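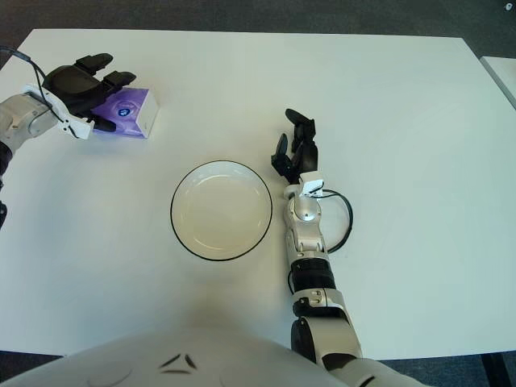

Chapter 4 is where the data comes from. Chapters 1 through 3 took it for granted - a file of examples, already clean, already labeled, sitting on a disk. Somebody had to make that file. Usually with a robot, a table, and a lot of patience. A task gets picked first, and it should be dull. One box, one bowl, a bare white table, two arms with a hand on each. The left hand is over the box, the right one waits open on the far side of the bowl. Plenty to learn from a setup like that, and more ways to get it wrong than you'd expect.

## 4.1 What counts as an example

An example (we'll also say *episode*) is one try at one task, start to finish. It holds:

- what the cameras saw, step by step
- where every joint was
- what the joints were told to do next
- a short line of text saying what the task was

Leave any of these out and the episode is close to useless. The third one gets forgotten most. Joint position and joint command look alike on a plot but they are not the same thing; the arm lags. Train on position alone and the learned policy comes out slow and mushy. We come back to this in 4.5 with plots.

Start and end matter too. Early on, the Rimlow set had 600 episodes that started with the hand already moving. No resting pose, no reach from rest. Policy trained on them, put on the robot, sat there. It had never seen a first step.

## 4.2 Two arms, one log

With 2 arms there is always a question of what the idle one does. Some teams park it. Some let it drift wherever the operator's other hand happens to be. Parking is cleaner but then the model learns that arm never moves, and good luck with bimanual tasks later on. Drift gives you variety, also gives you noise.

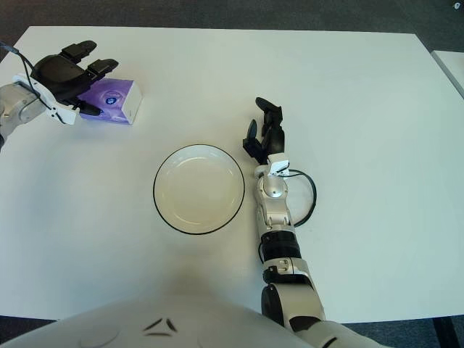
Our advice - pick a ready pose for the idle arm, shift it a little between episodes, write down that you did so. And log both arms on one clock. Not two clocks lined up afterwards. The Flalov logger used in the exercises does this by default. If you bring your own, check it before you record anything, not after.

Cables go in the notes as well. A loop of cable is in view in episode after episode, and the model has no idea it isn't part of the task. Reroute it halfway through the set and you've changed the input.

## 4.3 Where to put things

Say the bowl sits mid-table every time. Then the model doesn't need to look at the bowl. It will learn a place and reach there, bowl or no bowl. Looks great in training, falls over the first time someone nudges the dish.

So vary the layout on purpose. The Weidemann grid is the easy way: divide the tabletop into cells, draw a cell for each object at random, place, record, draw again. Operators hate it a bit. It's slow, and people cheat toward the cells that are easy to reach, which you will see right away if you plot the start positions. Plot them daily. Takes a minute.

Turn the box too. A box with a printed side and a white side is really several different objects to a camera, and teh model needs to see more than one of them.

## 4.4 How many, and which to keep

The Plivircombe set, used for the rest of this chapter, has 3,623 episodes. Big number, less than it sounds. Keep failed tries, but mark them as failed. Never delete on the day - tired people delete the wrong stuff. Review the next morning, 2 reviewers, each one marking alone, then compare.

Disagreements are worth more time then the agreements. Mostly they come from a task line that was too vague. "Move the box" - move it where? Fix the wording first, then re-mark the batch.

**Before going on:** write a one-line task for a box and a bowl. Hand it to a classmate, say nothing else, watch what they do.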